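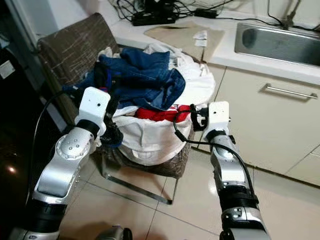

3.2 Arm Setup and Cable Maintenance

The platform used for all laundry trials is a two-arm unit assembled in the Gramdale test kitchen. Each arm ends in a white housing with a black gripper below or beside it, and a black cable runs in an open loop outside each arm, leaving from the gripper area on the right arm and from behind the arm on the left. The loop length is the parameter that needed the most attention during setup. A short loop pulls on the connector when the wrist rotates toward the basket, and a long one drops into the garments.

Figure 3. The two-arm unit at the hamper. The left gripper holds a fold of the jeans on top of the pile; the right gripper is beside the rim, near the red garment.

Both arms are homed before each session. The basket is placed on a chair between the arms so that the rim falls inside the shared workspace. Chair position is checked against tape marks at the start of the day and again after any contact fault. The liner is soft and changes shape as garments are removed, so the rim height stored in the configuration file is treated as a starting value only and is updated by the planner before each grasp.

The maintenance interval was set from the fault log. Over 3237 grasp attempts, the controller recorded seven communication dropouts, all on the right arm. The first occurred at attempt 885. Inspection found wear on the cable jacket at the second clamp, where the loop had been rubbing against the joint collar. The clamp was moved toward the elbow, the cable was replaced, and the loop was reset with the wrist at full rotation. The last dropout was logged at attempt 2594, before the clamp was moved. No dropouts were logged in the remaining attempts.

The following routine has been in use since June. Gripper fingers are wiped to remove lint, which otherwise collects at the base of the fingers and shifts the closed position. Collar screws are checked with a torque driver every Monday. The zero offset of each gripper is then measured by closing on a steel gauge block, and the result is entered in Nukance, the lab's logging tool. An offset outside tolerance is corrected in software once; if it returns within the same week, the finger assembly is removed and cleaned.

Cable replacement takes one person and does not require removing the arm from its base. The procedure was written by Dinesh Menon and is included in the supplementary material, together with the clamp positions for both arms. After replacement, the hand-eye calibration is repeated for the affected arm only.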